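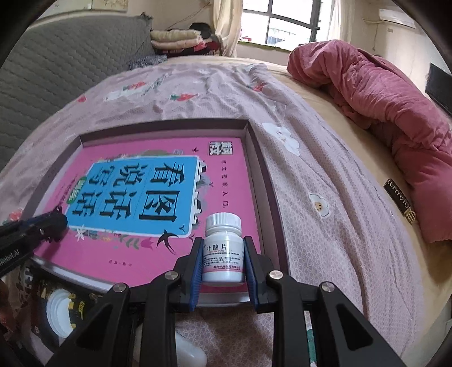
20/06/2020

Bread again this morning. I have been baking two loaves every Saturday since January and the crust is finally where I want it. The flour comes from the mill at Stislow, which has a stone over the door that says 1713. They sell it in paper sacks and I get through one in 18 days.

I gave up on the long overnight rise – the kitchen is too warm for it in June. Four hours on the counter does fine. Next week I want to try the rye from Kernau, if the shop has any left.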